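My grandmother in Buenaventura washed on Mondays and ironed on Tuesdays, and at 62 I still can't hear a kettle without thinking of her starch – she mixed it by smell, bless her, and never wrote a word of it down.
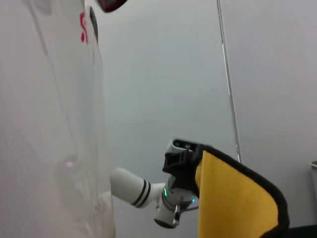 She had 13 sheets to get through most weeks, plus the boarders' shirts, and she sang the whole way, mostly hymns, mostly flat.
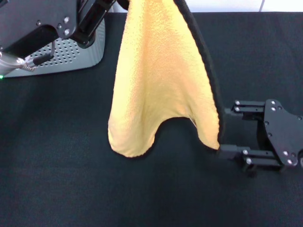
Yellow towel with a black hem, held up over a dark cloth.

My cousins and I folded in pairs out in the yard, walking toward each other like dancers.

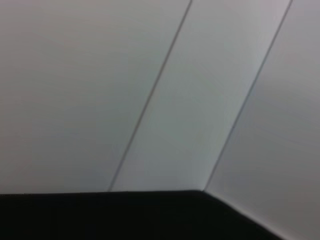 Ye-seo Choo remembers it differently: in her house the boys did the folding, and they were paid in plums.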